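We use cookies to remember your settings and to see which pages are read. Accept all | Manage choices

Reading time: 4 minutes

Galindo House Supported Lodgings Network
Minutes of the hosts' and support workers' meeting, 25/10/2019, Trurkville

Present: hosts from both sides of town, the support team, two young people's representatives, and the leaving care worker for the area. Apologies were received from three hosts.

1. Minutes of the last meeting

Agreed, with one correction: the bus pass scheme covers young people up to their twenty-second birthday, and the earlier minutes had it stopping at twenty-one. Several people were very pleased to hear this!

2. Matters arising

The spare bedding has gone out to new hosts and there is still plenty left. If you need a double duvet, please ask, as most of what remains is double. The letter to the college about late enrolment has been answered and the answer is yes: anyone moving placement in the autumn can join a course up to half term. A lovely result, and thank you to everyone who added a paragraph.

3. Hosting report

We now have 30 households offering a room to a young person leaving care, four of them new since May. That is the most we have ever had, and the meeting gave itself a well-earned round of applause. The new hosts include a retired couple, a nurse on nights and two sisters who share a house near the canal (they have already been asked for their soup recipe).

Two placements ended over the summer. Both young people moved into their own flats, and both still go back for Sunday dinner. The representatives asked that we stop writing "placement ended" in cases like these, as it sounds like something went wrong. Everyone agreed straight away. From now on the report will say "moved on".

There was a long and really useful talk about the first week. Hosts said they often try too hard, with a big meal and a full tour, and the young person goes quiet. The representatives said what helped them most was being shown how the shower works, being given the wifi password and then being left alone for a bit. One of them said it took her a month to open the fridge without asking. A first week sheet will be written, one side of paper only, with the young people choosing what goes on it.

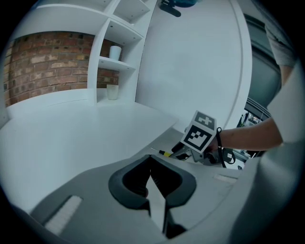
The question of house keys came up again. Most hosts give a key on the first day and feel strongly about it. One host would prefer to wait a few days, and explained why very fairly. It was agreed that a key on day one should be our normal practice, and that any host who is unsure can talk it through with their support worker before the move.

4. Jallar evenings

The Thursday cooking and budgeting group at the Jallar café is going brilliantly. Numbers have doubled, and the group has asked for a second hob. They have also asked for fewer lentils. The café is happy for us to stay until nine o'clock from next month. Hosts are welcome to drop off and collect but are kindly asked not to stay, as the group likes having the place to itself.

5. Money

The setting-up home fund stands at £3443. The sponsored walk brought in £503 of that, in steady rain, and the walkers were thanked very warmly. Agreed to pay for a washing machine and a bed for the next young person moving to their own flat. A request for driving lessons was discussed. People were keen, but the fund rules don't cover it at present, so the support team will look at the wording and bring it back.

6. Zusel weekend

The trip to Zusel will go ahead in the spring. Last time's visitors are still talking about the boats. Places go first to young people who haven't been before, then to anyone who would like to return as a helper. Forms to the office, please, with any food allergies filled in properly.

7. Any other business

A host asked what happens at Christmas for former lodgers who have no plans. Five households offered a seat at the table before the question was finished. The support team will keep a list and ring round quietly.

The leaving care worker reminded everyone that council tax forms must be returned when a lodger turns eighteen.

Actions
First week sheet: young people's representatives and support team
Fund wording on driving lessons: support team
Price for second hob: Jallar group
Christmas list: support team

Next meeting: same room, 7 pm, date to be sent round. Please bring a mug.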